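Notes for the Cistby talk, my half

Hi everyone, can you hear me okay in the back? Good. I'm the second half of this, Paula Marinescu did the slides and I get to do the talking, which she says is a fair trade.

(wait for title slide)

So, pipette tips. I know, I know. We run a small screening lab, and for a long time tips were just a thing that came in a box. You opened the box, you used them, you threw them out. Then in June our supplier put us on allocation and we got 19 racks for the whole month. Paula taped the delivery slip to the fridge and that was our budget.

Who here had the same thing happen? (hands) Yeah. Okay, so you know.

First thing we did was panic and order from everybody. Don't do that! We ended up with tips from Zacharopoulos, tips from Prolau, and a box with no label at all, and they don't all seal the same on our eight-channel. The Prolau ones sat fine on channels one to six and then drooped at the end. You don't see it until you weigh the dispenses, so weigh them. Water, a balance, a weigh boat, that's the whole test.

(next slide, the weights. Don't read the table out loud, they can read)

What I want you to look at is the last column. Same pipette, same person, same afternoon, and the only thing that changed is the box.

Pause here, drink something.
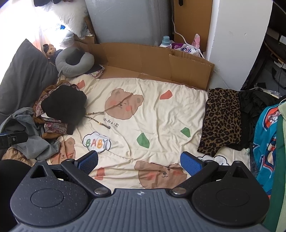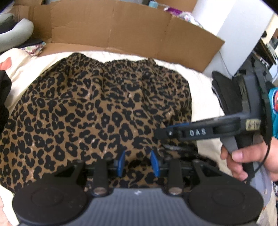

Bedding in both, with the leopard print in the second.

Okay, part two, washing. Somebody always asks about washing, so I'll say it before you do. Yes, we tried it. We washed 400 tips over a couple of weeks and put them back into the buffer steps only, never into anything with compound in it. Compound is sticky and I don't trust it, and Evanthia Christodoulou from our chemistry side trusts it even less than I do. For buffer it was fine. Our blanks looked the same as with new tips. For anything else I can't tell you, we didn't do it.

Drying takes longer than you think. Leave them in the rack, tips down, overnight. We tried to rush it with the warm oven and some of the racks warped, and then the whole lot wouldn't load. That was my idea, by the way.

(if people laugh, move on quick, we're short on time)

Part three, and this is the one that saved us the most: we changed the plate order. We used to fill plates compound by compound, new tips every time. Now we do all the buffer first across every plate in the run, one set of tips, then go back for compounds. The scheduling part lives in Nuverar, and I'll show you the screen if the wifi behaves. If it doesn't, skip to slide 31, Paula put a screenshot there.

Things I'd do differently:
Write the lot number on the plate map from day one.
Keep one box of the good tips hidden for calibration. I mean really hidden.
Ask the lab down the hall before ordering anything. They had a closet full.

Questions. If somebody asks about filter tips, give that one to Evanthia, she's in the second row. If they ask about cost, we only tracked racks, so I don't have a dollar number to give them.

Thank Paula. Spreadsheet template is on the sign-up table, take one, and put your email down if you want the balance protocol too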